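Two-arm sorting project: arms fight each other when both hold the same part
Community Help > Student Projects > Robotics

Posted by bestudetti_lab
2018-09-14

I help run an after-school robotics club and our older group is building a two-arm sorting cell for the December showcase. The task is simple on paper. Small blocks and clips are scattered on the table, the arms pick them up, and each one goes into one of four bins at the back. Some pieces are two parts pushed together, and those have to be held by both arms and pulled apart before they are sorted.

Picking up single pieces is fine. Out of 207 logged single picks the students had very few bad ones, and those were mostly clips lying at an odd angle. The trouble starts when both grippers are on the same block. One arm closes, then the other closes, and within a second or two both arms start to shake. Sometimes the block shoots out and lands off the table. Sometimes one arm trips its overload and drops to the tabletop, and we have to power cycle.

Each arm has its own controller board at the front of the table. Both are running the club's own program, which we call Sulell. It sends joint positions to the left arm, then to the right arm, then reads the wrist cameras and goes around again. The loop runs at 70 Hz when nothing else is going on. When the cameras are busy it drops, and we have not measured by how much.
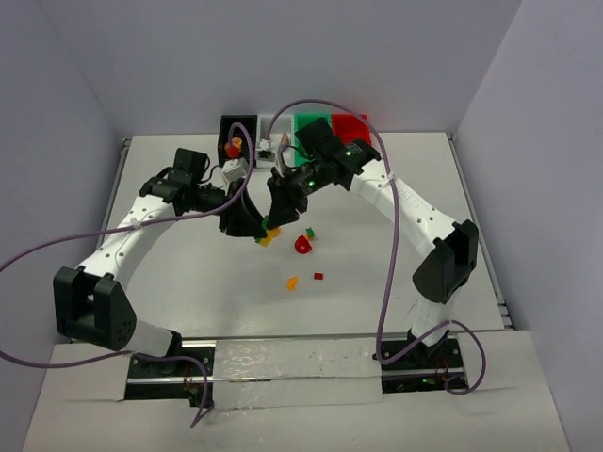 The students have tried slowing everything down to half speed, which made the shaking slower but did not stop it. They also tried closing the second gripper only partway. That works on the larger pieces but the small ones slip.

Things we have ruled out: the power supplies (swapped them), loose screws at the elbows (checked every one), and the fingers themselves (reprinted, same result). The base mounts are bolted down and do not move when you push on them.

Is this a tuning problem or are we going about it the wrong way? The group has used hobby servos before but never two arms on one object. I would like them to fix it themselves, so an explanation is more useful to me than finished code.

multel_mech

Yes, this is normal for position control. Turn the gains down.

Also check your cables. If a cable pulls on a wrist when the arm reaches toward the middle, the arm will never settle where you tell it to.

ekwueme_shop
Accepted by poster

Turning the gains down will help, but I would have the students find out why first. We had the same thing two years ago with a class project.

Both arms are being told to go to an exact position and stay there. Neither one knows the other exists. If the left arm thinks the block is at one spot and the right arm thinks it is 3 mm over, then as soon as both grippers are closed, each motor sees an error it can't get rid of. It pushes harder. The other arm gets moved, sees its own error and pushes back. With enough gain and a bit of delay between the two arms you get shaking. Without the delay you just get two arms leaning on each other until one overloads, so it sounds like you have both.

I would go in this order.

First, measure the offset. Put a pointed rod in each gripper and have the students drive both arms to the same coordinates. Do it near the middle of the table, then near the bins, then close to the front rail. Write down how far apart the tips are each time. On ours the gap was small in the middle and got much worse toward the edges, and the cause was that one base had been measured from the wrong edge of its mount. Fixing that number took five minutes and got rid of most of the problem.

Second, get the cameras out of the motor loop. If reading an image holds up the commands, the left and right arms are acting on old positions for different lengths of time. Put the cameras in their own thread and let the motor loop use whatever the latest result is. Have Sulell log a timestamp on every pass. We logged 2,888 passes in one short test and the slow ones were easy to spot once they were plotted.

Third, make one arm the leader. The leader holds the block in place at normal gain. The follower comes in, closes, and then its arm gain (leave the gripper alone) is dropped low enough that you can move it by hand with one finger. After it has closed, read the follower's joint positions and use those as its new target. That step matters more than people expect. Until you do it the follower is still trying to get to the place it was originally sent, which is a little off from where the block is.

Then for pulling apart, move only the follower, in a straight line away from the leader, a few millimeters at a time. Stop when the motor current falls off, and put the gain back up before it carries its half to the bin.

Until this is sorted out, set the overload limit lower than you think you need. A tripped arm is annoying but a stripped gear costs you a week. Keep hands off the table while both grippers are closed.

sulell_parent

Not an expert, my daughter is in a different club. Their coach put thin rubber on the gripper fingers and it held small parts much better. It may let you use less grip on the second arm. They used strips cut from a bicycle tube and replaced them when they got shiny.

bestudetti_lab

Thanks to all of you. We did the rod test this afternoon and the tips were well apart on the bin side, closer near the middle. The students are now arguing over which base was measured wrong, so they have something to do. I have asked two of them to start on the camera thread - that will take longer, as none of them has used threads before.

One follow-up for ekwueme_shop: did you switch the follower's gain in one step or ramp it down?

ekwueme_shop

Ramp it, over half a second or so. In one step the arm sags and drags the block with it. Same going back up.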